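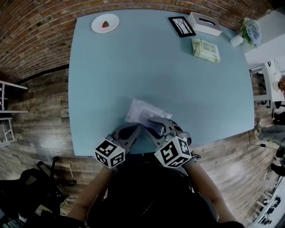

Clear plastic bag and a pair of hand-held grippers, light blue table

Sotelo Officeholder Careers

Sotelo is a set of career timelines for people who have held cabinet-level jobs, and we're very happy to finally have it out in the open! It covers 262 officeholders in 18 countries, with one row for every post: schooling, early work in business or the public service, junior ministries and then the senior roles.

We built it over one long winter, mostly from official biographies, and it's been a joy to work with. You can follow a single career from a first desk job right up to a prime minister's office, or flip it around and see who sat in the same ministry in the same year (try the finance ministries first, they're great fun).

What's in the folder

people.csv: one row per person, with birth year and country
posts.csv: one row per post, with start year, end year and ministry
schools.csv: degrees and fields of study, where the biography gives them
notes.txt: odd cases, worth reading before you plot anything

Post titles are sorted into 19 categories. The original wording stays in the title_raw column, so you can regroup them any way you like. Defence and interior are kept apart, even in countries that have merged them.

Dates

Years only. Many biographies say "until 2002" and leave the start out, so start_year is blank in those rows. Please don't fill it from the previous post. Four people have overlapping posts that look like mistakes but were checked and are right.

Tools

Flilar loads the files and draws the timelines. Jullent does the name matching across spellings, and you'll want it if you plan to join Sotelo with Skimau, our older set of ambassadors. Both use the same person_id.

Not covered yet

Acting ministers, party posts and anything at state or provincial level. Provincial cabinets are next on the list, starting in May.

Corrections are very welcome. Open an issue with the person_id, the row and a link to your source.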